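Filed under: Culture & Public Life / Student Readings

Chapter 6
Who Gets to Speak for a Dead Poet?

I grew up in Grotivcombe, a town with one bakery, two pubs and a very large statue of a woman who wrote verse about sheep. Every September the mayor put on the chain, stood beside her bronze boots and told us what she would have thought of the new bypass. She'd been dead for nearly 200 years. She was in favour of the bypass, apparently! The next mayor was against it, and so was she.

I tell that story because this chapter is all about public anniversaries, and I'd like you to come at them with your own town in mind. Somewhere near you there's a plaque, a school hall or a reading prize named after a writer, and once a year someone in office gets up and says a few words. Those few words are what we'll be studying. They're short, they're usually dull, and I've come to love them.

When I started collecting them I thought I'd find plenty about poems. I read 202 speeches from the Stastivance town archive (the tea there is terrible, bring your own) and most of them didn't quote a single line. They talked about unity, hard work, the young people of today. A few got the poet's home village wrong. One speaker praised a book that was written by the poet's cousin, and the newspaper printed it without a murmur.

My colleague Hạnh Đồng thinks I'm too hard on the speakers. Her view is that a councillor with a microphone and a cold wind blowing isn't giving a lecture, and that the crowd came to feel part of something. Fair enough — we've argued about it over many lunches, and you'll find her side set out properly in section 6.3, where she looks at the Demissie centenary and the brass band that went with it.

Before you read on, find one anniversary speech from your own area. The local library will probably have one, or try the back pages of an old paper. Keep it short, 900 words at the outside, and make a copy you can scribble on. Underline each place where the speaker says what the poet "wanted" or "believed", then see whether you can find a poem that backs it up. We'll come back to your copy in section 6.2, so don't lose it.

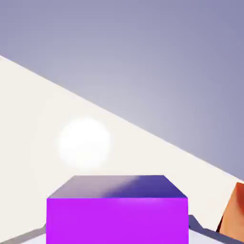 Why do politicians quote poets so often on anniversaries?

A well-loved poet belongs to the whole crowd, so borrowing the name lets a speaker sound as if they're talking for everyone, without picking a fight with any one group.

We'll start with the Rarkatent speeches, which are the oldest I have and also the rudest — the first one opens with a complaint about the seating.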